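Cuaderno de taller. Junio, banco 2
Comparativa de pinzas para desmontaje de CPU

Sigo con lo de la semana pasada. Las dos pinzas candidatas son la Ivudness (paralela, dedos largos con articulación) y la Skadenora (más corta, dedos de goma intercambiables). El brazo es el mismo para las dos y el controlador también, el Lunde, con la versión de firmware que dejó Eilif Dahlgren. No he tocado las ganancias. Si alguien las cambia, que lo apunte en la hoja del armario.

9:20. Recalibrada la cámara de muñeca. El desfase que arrastrábamos en Y venía del soporte y no del software: uno de los tornillos estaba flojo. Apretado y con fijador. Repetida la rutina con el tablero y el error ya queda dentro de lo que pedimos.

Una cosa sobre la cámara. Con la exposición automática el disipador de la CPU sale quemado en cuanto la luz del banco le da de frente, y el detector pierde las esquinas. Con exposición fija y el difusor puesto va mucho mejor. Guardado como perfil «socket_mate». El texto impreso en el chip sigue sin leerse bien con la pinza en posición inclinada; para identificar el modelo habrá que hacer una toma aparte, en vertical, antes de bajar.

10:45. Series con la Ivudness. Cuatro intentos de agarre desde la pose A y cuatro desde la pose B. En la A, la articulación del dedo izquierdo se acerca demasiado a las ranuras de memoria y hay que entrar girado. En la B se entra más limpio, pero la palanca de retención queda en medio si no está abierta del todo. He añadido un punto intermedio a la trayectoria para rodearla.

Objetivo de las pruebas: placa Dell con el marco del zócalo abierto y el procesador puesto. Dejamos la gráfica montada a propósito, una Quadro K420, para tener un obstáculo realista al planificar.

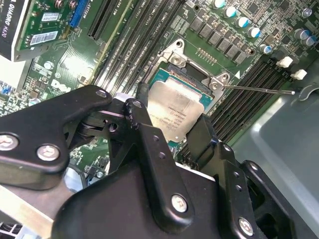 ¿Por qué no usamos ventosa para sacar el procesador, si la cara superior es plana?
La probamos con el módulo de vacío de Stosham y levanta bien el chip, pero lo suelta con un pequeño giro al cortar el aire y al volver a colocarlo no cae alineado. Además, los restos de pasta térmica ensucian el labio de la ventosa y hay que limpiarlo entre ciclos. Para retirar sin reponer serviría. Para el ciclo completo preferimos agarrar por los bordes.

12:10. Cambio a la Skadenora. El cambio de herramienta sigue siendo lento: hay que soltar el conector, reapuntar el TCP y volver a cargar el modelo de colisión. La goma de los dedos agarra mejor el canto, aunque cede y el chip se inclina un poco al subir. Con menos fuerza se inclina menos — y también resbala antes. No he encontrado un valor que me convenza.

Revisado el registro del controlador al acabar la mañana: 1.345 muestras de fuerza guardadas, sin huecos. El pico al contacto es más alto con la Ivudness, como esperábamos por la rigidez. El filtro que puso Eilif suaviza demasiado ese pico y conviene guardar también la señal sin filtrar.

Pendiente:
Imprimir puntas más finas para la Ivudness, con rebaje para no tocar el marco.
Repetir la pose B con la velocidad de bajada a la mitad.
Pedir a Eilif que active el canal sin filtrar.
Revisar el cable de la muñeca, que roza al girar más allá del tope blando.

16:30. Puntas mandadas a imprimir. La Skadenora se queda montada para la próxima sesión; quien use el banco antes, que cargue su modelo de colisión y no el de la otra.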